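자전거 스포츠의 이해 7주차 강의 노트
BMX 대회의 구성과 채점

지난주에 예고한 대로 오늘은 점수 이야기다. 출석만 부르고 나가려던 사람은 다시 앉기 바란다. 기말에 나온다.

1. 레이스와 프리스타일
레이스는 먼저 들어오면 이긴다. 설명 끝. 프리스타일은 심판이 보고 점수를 매기므로 수업 시간의 대부분을 여기에 쓴다. 이 수업에서는 파크, 스트리트, 플랫랜드만 다룬다. 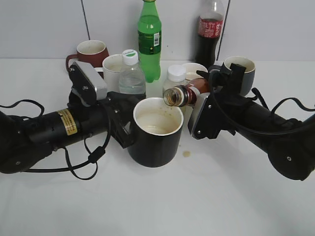
플랫랜드는 경사로도 난간도 없이 평평한 바닥에서만 겨루는 종목이다. 관중석에서 보면 한자리에서 뱅뱅 도는 것 같지만, 선수는 앞바퀴 하나에 체중을 싣고 프레임을 몸 둘레로 돌리는 중이다. 무게중심이 감이 안 오면 검은 머그잔 옆에서 옆으로 기울어진 갈색 유리병을 보자. 집게가 잡아 주니 저 각도로 있는 것이고, 선수에게는 집게가 없다. 발을 디디면 감점이다.

2. 채점 항목
난이도, 완성도, 독창성, 흐름. 교내 모의 대회인 브레킥(Brekik) 컵에서는 네 항목을 합쳐 30점 만점으로 한다. 독창성 점수를 노리고 이름 없는 기술을 시도하는 학생이 해마다 있는데, 대개는 이름이 없는 이유가 있다.

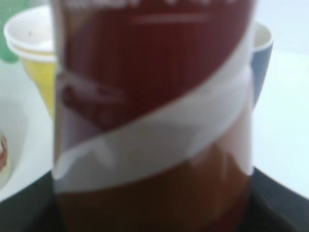 심판끼리 점수가 크게 벌어지면 최고점과 최저점을 빼고 평균을 낸다. 과제 계산에서 이걸 빼먹은 사람이 17명이다. 이름은 부르지 않겠다. 본인들이 안다.

3. 사례: 무쇼카 레마(Musyoka Lema)
추스테스덴(Zustesden) 파크 결승 영상을 본다. 1차 시기에서 넘어지고 2차 시기에서 같은 기술을 그대로 다시 했다. 안전하게 바꿀 수도 있었다. 토론 주제는 이 선택이 전략인지 고집인지다. "둘 다"라고만 쓰면 점수 없다.

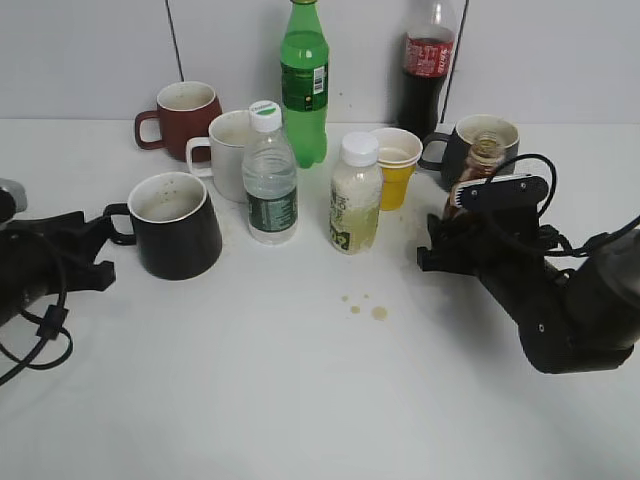
경기 후 인터뷰는 유인물 뒷면에 있다. 후원사 플루스타흐(Flustach) 이야기가 절반이니 적당히 건너뛰어도 된다.

과제: 영상을 보고 직접 채점표를 작성할 것. 2쪽 이내. 토요일 오후 6시까지 295호 앞 상자에 제출.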